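4.2 Garments on patterned covers

Most of the folding surfaces recorded in the study were covered. Of the 70 surfaces noted, 46 had a cloth of some kind laid over them before any clothes were put down, and only a minority of these cloths were plain. People gave different grounds for the cover. Some wanted to keep clean clothes off a surface used for meals, others disliked the feel of a bare top under the hands, and a few had simply never taken the cloth off.

The pattern of the cover matters more than we had expected when the coding sheet was drawn up. In the first version of the sheet, taken over from Agbenyega's earlier work in Nartey, the cover was entered as present or absent. This proved too coarse. A dark, single-coloured garment on a bright cover has a clear outline even when it is heaped, and coders agreed readily on where the cloth of the garment stopped. With a printed shirt on a printed cover they often did not agree, and the Gerkamard records had to be coded twice for this reason.

Figure 3 gives the first of these cases, a dark garment on a patterned cover.
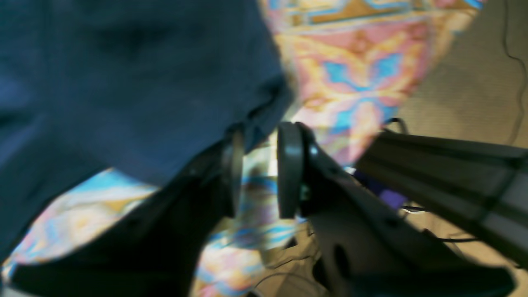
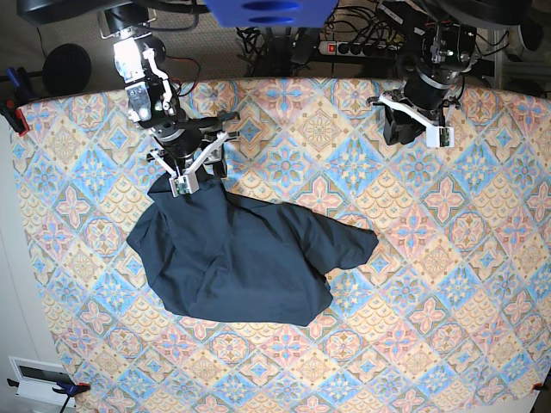

Figure 3. Dark blue fabric on a multicoloured patterned cloth, in close view (first) and as a shirt bunched into a heap, with the collar area raised (second).

We use "heap" for any garment in which neither the front nor the back lies flat over more than half its area. A garment may be a heap and still have one part laid out, most often a sleeve, and this is coded separately as a free limb. The distinction is useful because a free limb gives the person folding somewhere to start. In 34 of the 64 shirt records from Lornard, the first action on a heaped shirt was to take hold of it at or near the collar. Picking up by a sleeve or by the hem made up most of the rest. Trousers followed a different course and are treated in section 4.4.

Folds were coded at three levels. A crease is a line in the cloth with no layer lying over another. A fold has two layers, and a bunch has three or more that cannot be told apart from outside. Soft, matte cloth made the first two hard to separate in dark colours, where a shallow crease shows only as a slightly darker line. Coders were told to enter the lower level when in doubt. The number of folds in navy and black garments is therefore likely to be too low, and we have not compared dark and light garments on this measure.

The cover itself also moves. A smooth cloth slides with the garment when the garment is pulled sideways, and several people in the Cloko interviews said they leaned on the near edge to hold it still. Lifting from the collar avoids part of the trouble, as the pull is upwards. We did not code movement of the cover in the first round and added it only for the second, so the figures in Table 5 refer to the second round alone.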